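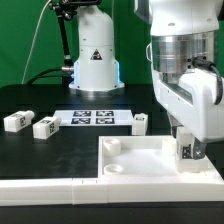
Sarahí Galindo wrote to me in February to say that a hotel without a proper front desk is a hotel she won't be going back to, and that she'd stood in a lobby in Leltbridge at ten at night, typing her surname into a screen with cold fingers, wishing somebody would just say hello.

I've thought about her letter a good deal, because I stayed in that same town (at the Darwish, 118 rooms, very smart carpets) and had much the same evening of it. My room was lovely. The bed was the size of a small field! But I wanted to know where I could get a bowl of soup at that hour, and the screen only wanted to know whether I'd like a late checkout for another nine pounds.

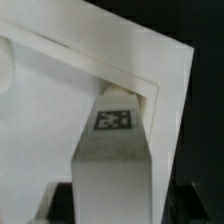 Now, I'm not against the screens as such. If you've been on a train since breakfast and you can't face a chat, it's a fine thing to collect your key and go straight up, and I've done it gladly myself. What I mind is the desk being taken away altogether, so that the rest of us have no choice in the matter, and being told in a cheery little card on the pillow that this was done for our comfort.

My favourite place to stay is still a guest house in Sinevton with four bedrooms and a brass bell on the hall table. You ring it, and after a while the landlady comes through drying her hands, and she tells you which bath runs hot and that the bakery shuts early. I pay almost 50 pounds a night, the wardrobe door won't close, and I've been going back for years. I dare say a bigger hotel couldn't manage the bakery part, but it could surely manage one person and a lamp until midnight.

So if you run a hotel and you're pricing up the machines, do please keep a chair behind the counter and somebody kind to sit in it. I'd happily give up the pillow card, and the second pillow too if it came to that. 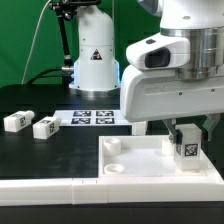 A gripper at work over a white tray.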